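Notes for anyone in the robotics club who wants to do the grasping unit in simulation before they get time on the arm.

I was against this unit when it was proposed. I still think a student who has only picked things up on a screen hasn't picked anything up. But bench time is scarce, and the sim catches some dumb mistakes cheaply, so do it, and don't believe it too much.

## What you need

- The club build of Tiseck, not the one on the download page
- The Orness object pack, unzipped next to your project folder
- A laptop that stays plugged in

The pack has 316 objects. Ignore most of them. Many are the same vase at different sizes, and a high score across all of them mostly tells you that your gripper likes vases.

## 1. Set up the room

Load the living room. The Farkel template is prettier, and it slows older laptops to a crawl. Leave the furniture where it is. Students love to redecorate and then wonder why the planner fails on a path that worked last week.

Fix the random seed. Use 333 so we can compare runs.

## 2. Choose an object

Skip the cube. Anything closes on a cube. Pick something with a curve and a narrow spot, where the fingers have to choose between a wide part and a thin part.

Then open the collision view. The mesh you see and the mesh the physics uses may be different, and the second one is usually a lump. If the lump has filled in the narrow spot, your grasp at the waist is a grasp on nothing. Change the collision setting to "decomposed" and reload.

## 3. Write the grasp

1. Start with the gripper open and clear of the object.
2. Move in along one axis only. Fancy approaches can wait.
3. Close until both fingers report contact.
4. Hold for 4 seconds before you lift.
5. Lift, turn the wrist, and hold again.

Keep step 5. Plenty of grasps look fine until the wrist turns.

## 4. Check the wrist view

Save a frame from the wrist camera during the second hold. The room will be at a slant, and the gripper should stay put along the bottom. With the gourd, look at where the fingers sit against the bottom lobe. 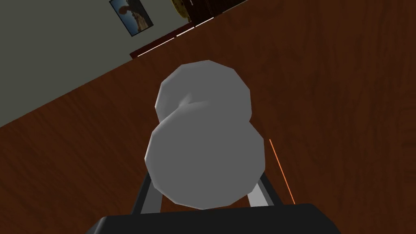 A single frame can't tell you whether the object is slipping, so plot its position relative to the gripper as well. A flat line is good. A slow drift means the friction value is flattering you. The default is far too generous. Cut it in half and run everything again.

## 5. Report your score

Run 3,000 trials overnight and write down the success rate, the friction value and the collision setting. A rate without the other two goes back to you.

If you plan to enter the Kolář challenge in April, you also need a run on the real arm. Expect a lower number. Bring the sim plot with you, and mark the trials that failed before you sign up for a bench slot.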